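Week 6: Who Gets to Say "You Must"?
Mandates, emergency powers, and the people in the middle

Welcome back! Last week we covered where public health law comes from. Now we get to the part I've been looking forward to all term: what happens when a government tells people to do something with their own bodies, and a good number of them say no.

Keep two questions apart as you read. Does the government have the legal power to issue the order? And is the order a fair use of that power? People mix these up constantly, on every side.
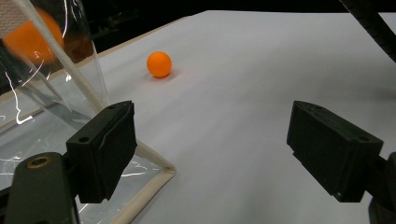
Our main case is the Dundutham school measles rule of 1994. The district had 200 families without records on file, and the health office gave them until June to show proof or keep their kids home. Think of any one of those families as the small orange ball sitting alone on all that white: easy to spot, with nothing near it to hide behind. The Fulari report (in your packet, and it's a great read!) argues that being visible changed how parents behaved far more than the fine did. Watch for the word "refuser." The office used it for parents who had simply lost the paperwork.

Terms to know before section:
Mandate: a rule with a penalty attached
Exemption: a way out that the rule itself allows
Sunset clause: the date when a power ends unless it is renewed

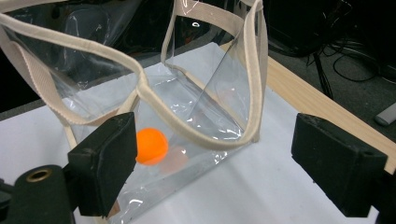 Emergency powers come with limits, and the fun is in finding out how firm those limits are. Cumadham's law let the health office act for 100 days, with the council free to end things early. A limit like that can work like the clear bag around the orange ball, thin and flexible, with the top wide open. You can see straight through it, and it still marks an inside and an outside. Kiani had a much stricter law on paper and renewed it 2 times without a debate. Which town's residents were better protected? I go back and forth on this every year, so please come ready to argue!

For section: bring one page on whether the Dundutham exemption form was too hard to get. Quote the form itself. Strong opinions welcome, but show me the line you're reacting to.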